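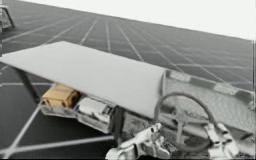
Is the Gidora simulation kit worth it for a two-arm packing setup?

Posted by flelutstead_dan

Hi all. I run a small mail-order parts shop in Flelutstead and we're finally thinking about putting a two-arm station on the packing bench. Before I spend real money on hardware I want to try it on a computer first, and the one that keeps coming up is the Gidora kit from Rarnau. It's $1169 for the full license, or you can rent it for $77 a month, which sounds friendlier but adds up if you're slow like me (I am very slow).

What I'd be doing is simple stuff. Take a carton out of a shallow tray, put it somewhere else, sometimes move the thing sitting next to it. I've got the trial running on my old desktop and I got as far as a white tray with a tan box in it, under a big canopy sheet, with the two white grippers down in front. Getting that far took me most of an evening, and the manual is 211 pages long.

So a few things I'd love to hear about from people who own it. Does what you work out in there carry over to real arms at all? Is the gripper contact any good with cardboard? And does everybody's view look this gray? My wife walked past and asked if I was parking cars on the moon. I don't mind plain, I just want to know if I've missed a setting.

Also, the canopy came in with the starter layout I loaded and it blocks my view of the tray from almost every angle. Can I get rid of it without wrecking the rest?

Thanks in advance!

Branislav Pešek

I've had the full license for two years, so I'll give you the long version.

Carry-over: pretty good for reach, so-so for grip. If the kit tells you an arm can't get to the back of the tray without bumping the post, believe it. I ignored that once and spent a whole morning moving a real bench six inches to the left. But when it tells you a grip will hold, treat that as a maybe. Cardboard is the weak spot. Out of the box the cartons behave like solid blocks, and real ones give when you squeeze them. There's a softness slider under the object settings (third tab, it's easy to miss) and I set mine fairly high, then test with a real carton from the recycling before I trust any number.

The gray is normal. The paneled floor and the white sky are the defaults and I never changed mine. You can load other backgrounds but they slowed my machine down a lot and didn't help me pack a single box. One thing I would do is color anything you care about. You've already got a tan box, so that one's easy to find, but the white item beside it in a white tray with white grippers coming at it is going to drive you nuts by the second evening. Make it orange or something.

For the canopy — don't delete it. Hide it. In the starter layouts the supports are grouped with the sheet, and in my version the tray was tied to the same group, so when I deleted mine the tray went too and I lost my placements. Right click, visibility, off. Just remember that hidden things still count for collisions! Your arm will stop dead in mid-air and you'll swear it's broken. There's a separate collision check box right underneath.

On price, rent it for a couple of months. If you're still opening it after that, buy. I'd skip the Pirzada add-on for now, it's mostly for conveyor work.

toolshed_mo

never used it but $77 a month seems like a lot to move pretend boxes around. we do ours by hand, takes no time

Waltraud Wendt

Branislav covered most of it. I'd only add that the hose gave me more trouble than the grippers ever did. Mine was set far too stiff at first, so it stuck out in a big loop and looked like it would clear everything, and the real one sagged right into the work area. If yours is standing up in a nice round arc like that, check the stiffness against whatever hose you plan to buy.

Support is decent, by the way. I wrote to them in August and had an answer by 4 p.m. They'll send you a shorter getting-started guide if you ask for it, and I used that a lot more than the big manual. What desktop are you on, Dan? The trial was choppy on mine until I turned shadows down.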